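Wrist cam view: comparing the padded hand with our old parallel jaw

mendow_bench
Hi all, warm hello from a chilly workshop. I finally have the Rallen hand mounted where our old parallel jaw used to live, and I promised a few of you I would write up how it compares, so get yourselves a coffee. We did 145 grasps with each gripper, same arm, same controller, same bin of molded caps. The Rallen dropped 13 and the old jaw dropped quite a lot more (I will dig out the sheet for anyone who wants it). What I did not expect to care about so much is the camera. Zsófia Szabó set ours at the wrist, fairly close in, and I have grown to love it for checking finger position before a close – though I know Ottó will have opinions!
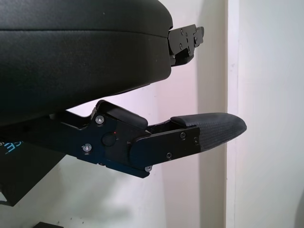

Finger in view, red light on, textured pad out at the tip.

ottovirag
Lovely write-up, and yes, I have opinions. My trouble with wrist cameras is that you end up paying for pixels that show you your own hand. We had a Witoveo unit on a bracket above the cell for two years and I could see the part, the finger and the bin all together. With yours I would be guessing at anything behind the padding. How much of the picture do you throw away before it goes to the controller?

mendow_bench
Fair question, Ottó. We mask a good chunk of the upper left and the software never looks there. I will admit it took me an evening to draw the mask properly, and then I bumped the mount with my elbow and had to draw it all over again.
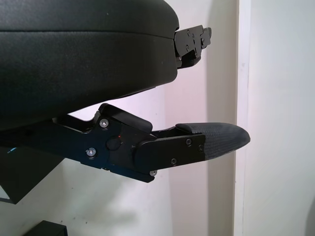

After that second go I saved the mask alongside the mount settings, so if the camera gets knocked I can put both back together. I would tell anyone starting out to do the same on the first day. Zsolt Dudás wrote us a little script for it and I am happy to pass it along.

zs_dudas
Script is yours for the asking, but please read the comments at the top first! It assumes the arm is parked. I am with Ottó on one thing, by the way. For bin picking I would still want the overhead camera, and keep the wrist one for the last bit of travel.

magdi_t
Can I pull us back to the grippers for a minute? I run the same hand and my worry is wear. What are your fingertips like now?

mendow_bench
Good timing, Magdi. 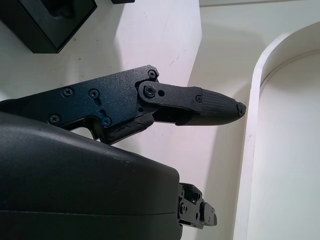
Fingertip wear is the part of this comparison I would most like other people's numbers on, as we only have the one hand to go by. We were at 581 cycles, counting all the warm-up runs, when I last wrote it in the log. The ribbed texture on the cover still reads clearly, but the very end is a bit rough and chipped, with a small broken edge, and I would call that worth watching on small parts. The old jaw had plain flat pads that I could swap over lunch, and I do miss that.

magdi_t
Thank you, that is useful. I change my covers sooner than the log says I need to, and Erzsébet thinks I am wasteful. I would still take this hand over the jaw for round things.

ottovirag
And I would still take the jaw, for the spares alone. Pads for mine come in a bag and fit first time. Send me the grasp sheet when you find it, would you? I want to see which caps it dropped.

mendow_bench
Will do, it is on the other laptop. I will post it tonight along with the script.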